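Notebook, January 6, 2019
Hutby bench, odds model

Back at the desk and straight into the good stuff! I finally got the corner-count market running against last season's file, all 400 matches of it, and the closing line beats my model nearly everywhere. That's what it should do, and I'm oddly delighted, as it means the data is clean at last. The Drunico feed had kick-off times in two zones (why??) and once I'd fixed that, the silly profits in the first run vanished.

Settings, so I can find them again: flat stakes, 15 units a bet, starting bank of 800. No chasing, no doubling. A bet only goes in if my price is at least 7 per cent better than the bookmaker's. The first version took anything with an edge above zero and the bank wobbled all over the place.

Lovely surprise in the under markets. Late in the season the prices drift up in the last hour before kick-off, and the model likes them more than I'd have guessed. Might be real, might be a handful of windy afternoons. I want to split by month before getting excited (too late, I'm excited).

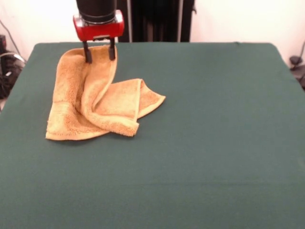
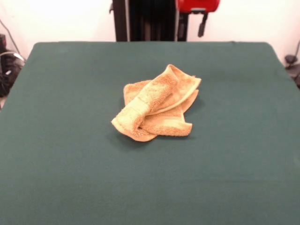 Yellow towel on the green cloth.

Next, the margin. I'd been stripping the bookmaker's cut out evenly across both sides, and the Liyanage method takes more of it off the long shot. Tried it on the booking-points market and the fit at the long end is so much better! The short prices barely move. Switching everything over, so old and new results can't be compared directly. Old ones are in the folder marked Ikby, please leave them there.

Still to do:
- rerun corners with the new margin
- split unders by month, February first
- check what happens to void bets, I think they're going in as losses
- plot the bank with and without the late prices

If the voids are wrong then the corner figures above are a bit harsh on the model. Rerun is going now.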